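Melley: notes on a collection of lidded boxes and tabletop clips

Written by Consolacion Bañez
Last updated 2021-07-15

What this is

Melley is a small, homely collection of clips and stills about opening and closing boxes at a table. It grew out of an older folder called Galang, which was mostly kitchen containers, and it took on a life of its own once I noticed how many different ways there are for a lid to stay shut. If you have come looking for a big, general set of household objects, I'm afraid you may be a bit disappointed, but if lids and hinges are your thing (and I have met more people like that than you'd think!) then please pull up a chair.

The clips are short. We asked for 30 seconds or less per clip, and most people kept to it, though a few got interested in what they were doing and went on up to 90. I left the long ones alone. They are in their own folder so that they don't surprise anyone who is working through the rest in order.

The table

A good deal of thought went into the tables, probably more than was sensible. I wanted surfaces that people really sit down at, with grain and specks and the odd mark, and I wanted plenty of pale ones, which are pleasant to look at for hours on end but can be unkind to white plastic. Glossy white things on light wood pick up a bright line along the top and then more or less melt away at the sides. Please keep those clips in if you can. They are the hard ones, and they are also very much what a tabletop looks like on an ordinary afternoon.

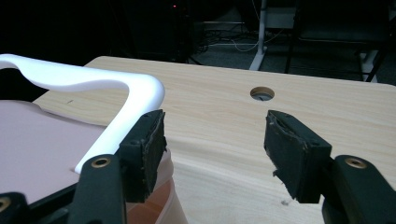
Cable holes deserve a word too. Desks often have one toward the back, and our early labelers kept marking them as cups, plates, coasters and in one memorable case a jar lid. The label to use is "table_opening", and it belongs to the table, so it never gets an object number of its own. Specks and scratches don't get a label at all. If you are unsure whether a dark dot is a crumb or part of the wood, leave it be and move along.

The boxes

Most of the boxes are plastic, with a lid that hinges on one side, and they came from all over: a bag of things from the Mengate flea market, a couple of drawers at my sister's house, and a crate that Stodura was kind enough to pass along when they cleared out their sample room. I tried to write down where each one came from in sources.txt, but the crate got mixed in with the rest before I had finished, so please treat that file as a best effort.

A clip begins when the lid is first touched and ends when it is let go. What we care about is in between: where the lid is held, how far it has swung, and whether the bottom part is resting on the table. People new to the set tend to label only "open" and "closed", and then they get stuck on everything in the middle, so there is a third value, "partway", for a lid that is off its rim but still being held. A lid standing close to upright with something holding its edge counts as partway. I know that some of you would call that open, and I did go back and forth on it myself through most of an October, but partway it is.

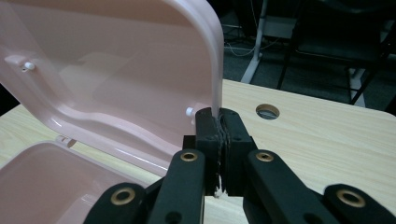 Pink box, lid nearly upright and held at its right edge. Lid state: partway.

Little parts are listed separately. If a knob, tab or hinge piece can be seen clearly, add it to the parts column with its color and the face it sits on, inner or outer. Don't guess what a knob is for. The first version of the notes was full of "latch" and "button" and "stopper", and when I went back through them with the boxes in my lap I had to change so many that I gave up and made them all "knob". It is a plain word and it has served us well.

Colors

Plastic is a nuisance. A pale pink lid can look almost white along the rim and grayish in the hollows, and the same goes for cream and light blue. Please give the color you would use if you were describing the box to a friend over the phone, one word or two, and don't split a single piece into several colors on account of the shine.

How the files are arranged

clips/ has the short clips
clips_long/ has the longer ones
stills/ has single pictures, taken from both
labels.csv has one row per still: name, surface, object, color, lid state, parts
sources.txt says where the boxes came from, as well as I could manage

Things I would still like to fix

The round boxes are badly outnumbered. Two of the tables look so alike that I can't always tell them apart myself, so the surface column gives only color and material. There are more than 100 rows where the parts column is blank because it hadn't been added yet, and I am filling these in from the top whenever I have a quiet evening.

If you find a mistake, do write and tell me the file name and what you think it ought to say. I answer slowly but I do answer, and corrections go into the next update with your name beside them unless you'd rather they didn't.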